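Frequently asked questions: tidying the spare room

I get a lot of messages through the contact form and most of them ask the same handful of things, so I've finally put the answers on one page. If yours isn't on it, do write (I usually catch up with replies on a Tuesday evening, with tea).

Where on earth do I start?

On the floor! I know everyone wants to start with the cupboard because it's the cupboard that annoys them, but you can't sort a cupboard if you've nowhere to stand. Pick everything up off the floor first and put it on the bed. You'll want that bed back by night time, and that keeps you going better than any timer I've tried.

Wooden boxes or plastic ones?

Wooden, for me, every time, if they're going to be out where you can see them. I like a pale honey colour with a bit of grain showing, as it goes with nearly everything and doesn't shout.

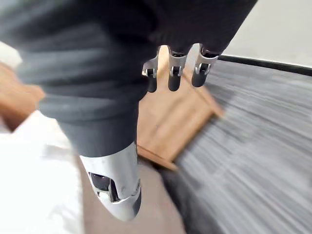 Plastic is lighter and you can see what's inside, so I still use it for the top of the wardrobe and for Christmas things. But a wooden box can stand on the floor all year round and you stop noticing it. Mine came from Calus, the second-hand place, and they were 5 pounds each with a few scratches thrown in for nothing.

Won't a wooden box mark my floor?

It can do if you drag it. Stick a felt pad under each corner and lift it when you hoover. I scraped a lovely long line across my own boards before I learned that one, and no, I never did get it out.

How many boxes do I need?

Fewer than you think. I had 16 at one point, and half of them were full of other, smaller boxes. Now I have one for spare bedding, one for wool and one that I call the Vamumura box, after the jigsaw firm, where all the puzzles live. Sort first and buy afterwards.

What do you do with cushion covers and odd bedding?

Fold them flat and keep them in sets, with everything tucked inside one pillowcase. It's an old trick but it's a good one, and you'll never again be hunting for the other half of a pair at eleven at night. I'm very fond of checks in white and grey, by the way. They make a plain room look cheerful and they don't fight with the wood. 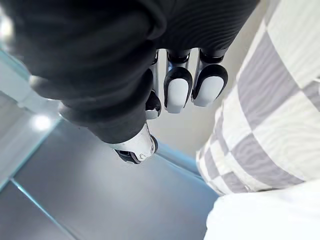
Halina Olszewski

How often should I wash things that just sit in the spare room?

I do mine every 3 months, whether anyone has stayed or not. Cloth picks up dust even when it's folded away, and there's nothing worse than giving a guest a sheet that smells of cupboard. Dry it right through before it goes back in the box, though!

Do you use an app or a list?

I tried Clotier for 2 weeks and spent more time typing in pillowcases than folding them. Some people love it. I've gone back to a scrap of paper taped inside each lid, with a pencil on a string.

Can I send you a picture of my room?

Please do, I love them, messy ones especially. Tell me which corner is bothering you most and I'll write back with what I'd try first.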